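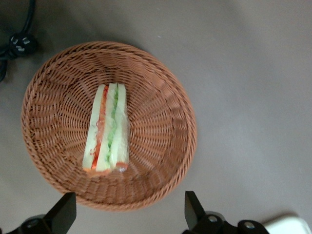 Flukstead is looking for people who pack lunches, serve food or keep house for a living to take part in a study of whether machines can do everyday chores yet. The short answer so far is some of them, slowly. Setting a sandwich upright in a round woven basket takes a person no thought at all, and a gripper with two flat fingers has to be taught where to close and how hard. We want your opinion on work like that.

2 min read

You will watch robot trials, do the same chores yourself at the next bench, and tell us which results you would accept in your own kitchen or shop. There are six sessions through August, each three hours long, starting at 9.30 am. No technical background is needed. You must be 18 or over and comfortable standing for part of the session.

Participants are paid after each session, and travel costs are covered. Please tell us about any food allergies when you apply.

To apply, send a few lines about your work to Melur Tuhumury, quoting reference 2244. Questions about access to the building can go to Frans Cuypers on extension 3266.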